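Notebook, glaze tests, October

Second round on the matte white. The first batch crawled at the rims and I put it down to thick dipping, so this time I sieved the bucket twice and let it sit overnight before touching it. Same recipe otherwise. Bunus feldspar, the Vistau clay from the open bag, whiting as before.

Bisque tiles were wiped with a damp sponge and left on the rack until mid-morning. Dip times were 2 seconds for the front row and 3 for the back row. Row marks are scratched on the underside, don't rely on the pencil, it burns off.
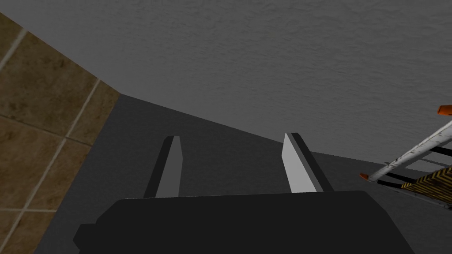
Huaranga, October

Kiln log. Started the climb after lunch, slow through the first part, lid vent open until the smell went. Controller read 1,731 F at the evening check, which is behind the last firing at the same hour. The lower element may be getting tired. Firing took about 162 minutes longer than the one before it.

Unloaded the next morning. The 2 second tiles are clean to the edge with a dry, eggshell surface. Most of the 3 second tiles crawled again, mainly at the corners. So thickness matters, but the clay content could still be too high. Next: calcine half the Vistau and repeat both dip times.

The Drideo black stain went muddy brown over the white. Not worth repeating at this strength.

To do: check element resistance, order cone packs, relabel the small buckets.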